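Varthorpe Robotics Newsletter
Home | News | Projects | Events | Archive | Contact

Teaching by hand: what the Jaletti project has been doing this winter
December 19, 2025
By the newsletter desk

The Jaletti project has moved into its second stage. The first stage, which readers may remember from the summer issue, was done almost entirely by remote control. An operator sat at a console, moved a pair of leader arms, and the robot's own arms followed. The second stage leaves the robot out of the room for most of the day. People do the tasks themselves, holding a gripper of the same shape as the one on the robot, and the recordings are used for training afterward.

The change was made for practical reasons. Remote control gives very clean data, because every motion recorded is one the robot has already made. It is also slow. An operator has to learn the delay in the arms, and most people need several days before they can pick up a cup without knocking it over. Only one person can work at a time, and when the robot is down for repair, nothing gets recorded.

With hand-held grippers, a new person can be making usable recordings on the first afternoon. The jaws open and close with the fingers, and the wrist moves the way a wrist moves. There is no console to learn. The part that takes practice is slowing down. People are quick with their hands, and a motion that feels normal to a person can be too fast for the arm to repeat. The current instruction is to work at the pace you would use to carry a full bowl of soup.

Each recording has to answer two questions for the software: where the gripper was at every moment, and what it was doing to the object. The position comes in part from printed square markers, which can be picked out from video even when the light is poor. Some of the markers are mounted on small cubes, so that at least one face tends to stay in view as the hand turns. The harness goes on before the first task and stays on until the break.

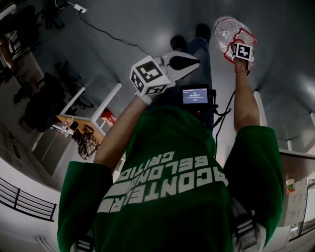 Gripper in one hand, plastic cup in the other, with the chest timer at 17 seconds.

Cups and bottles make up a large share of the task list. They are cheap, they come in many sizes, and they are harder than they look. A clear cup is difficult for a camera, since most of what it sees is whatever lies behind the plastic. A thin cup also bends when it is gripped, so the jaws have to stop closing at the right point. On the console, operators crushed a lot of cups, as they had no feel for the pressure. With the gripper in the hand, the person feels some of the resistance through the fingers and eases off without thinking about it. Whether the robot can learn the same habit from the recordings is one of the things the project is meant to find out.

The target for this stage is 3000 recordings that pass review. Each one covers a single task from start to finish, such as picking up a bottle and setting it down in another spot. The first 500 were set aside as a trial set and trained on separately, to check that nothing was wrong with the method before more hours went into it. The check was worth doing. In a batch of early recordings the clocks on two devices had drifted apart, and the software believed the jaws were closing slightly before they reached the object. The robot trained on that batch grabbed at air. The recordings were corrected where possible, and the start-up list now includes a clock check.

Review is the least popular part of the work and takes more time than the recording. A reviewer plays back each session and marks the start and end of the task. Recordings are thrown out if the markers are lost for too long, if the object leaves view at the moment of contact, or if the person changes their mind partway through. A dropped object is kept as long as the person picks it up again and finishes. The first stage threw these out, and the robot had no idea what to do when it dropped something. It would carry on to the next step with empty jaws.

There is a standing question about how much the rooms should vary. The first stage was recorded at one bench with a plain backdrop, and the robot did well at that bench. When it was moved to the other side of the building, its success rate fell sharply. Nothing about the task had changed, but the light came from a different side and there were other things in view. For the second stage, the project has been working in the open hall at Halomham, with ordinary furniture and equipment left where it stands.

The hall has daylight as well as ceiling lights, so the same task looks different in the morning and late in the day. Shiny tabletops are a particular nuisance. A reflection of a lamp can look like an object to a system that has not seen many reflections, and the only cure the project has found is to record plenty of them. The camera on the gripper has a wide view and takes in much more than the object it is pointed at.
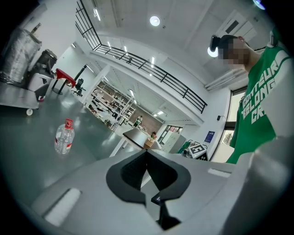 Faces are blurred in the recordings before they go to review, and anyone who works in the hall can ask to have a session removed. Up to 9 sessions a day can be processed on the current machines. That limit, more than the number of people willing to hold a gripper, is what sets the pace at the moment. A request for more storage and a faster processing computer has been sent in with next year's budget.

Remote control has not been dropped. It is still used for tasks where the exact motion of the robot matters, such as reaching into a narrow shelf, where a person's elbow will bend in ways the robot's arm can't. It is also used for corrections. When the trained robot gets stuck, an operator takes over from the console, moves it through the hard part, and hands control back. Those short stretches are saved and added to the training set. The team found in the trial that a small number of corrections did more for the bottle tasks than a much larger number of new recordings from scratch.

The two kinds of data don't mix easily. Motions from the console tend to come in short, careful steps with pauses between them. Motions from the hand-held gripper are smooth and run into each other. A robot trained on both without any labels would sometimes switch between the two styles in the middle of a reach, which looked odd and spilled things. For now each recording carries a label saying how it was made, and the robot is told which style to follow when it runs.

James, the two-armed robot that serves as the test machine, gets a new version of the training at regular intervals. Each version is run through the same 3 tests: stand a bottle up, place a cup inside another cup, and move an object from one table to a second table. The last of these is the weakest. James handles the pickup well enough, but it often lets go too early when the second table is a little lower than the first. More recordings with tables of mixed heights are planned for the new year.

A few points for anyone signing up to record after the break:

Wear short sleeves, or sleeves that stay up. Loose cuffs get in front of the markers.

Have the harness adjusted by someone else the first time. The straps should be snug enough that the device on the chest doesn't swing when you lean over.

Look at the object while you work, even if you could do the task without looking.

Say "discard" out loud if you know a recording has gone wrong. It saves the reviewer from having to guess.

Tell the desk if a jaw pad feels loose. A pad that slips changes how the grip looks on camera, and a whole session can be lost that way.

Sessions run in short blocks with a rest between them. The gripper is not heavy, but holding it out in front of the body tires the forearm, and tired people start resting their wrists on the table. That shows up in the data as a habit the robot then copies. Left-handed recorders are especially welcome, as the set still leans heavily toward the right hand.

The hall will be closed to recording over the holidays and the processing machines will use the time to work through the backlog. Sign-up sheets for the next round will be at the front desk and on the project page. Anyone who would prefer to help with review can do that from their own computer, after a short training session on the playback tool.

Contact the newsletter desk | Copyright 2025 Varthorpe Robotics | Back to top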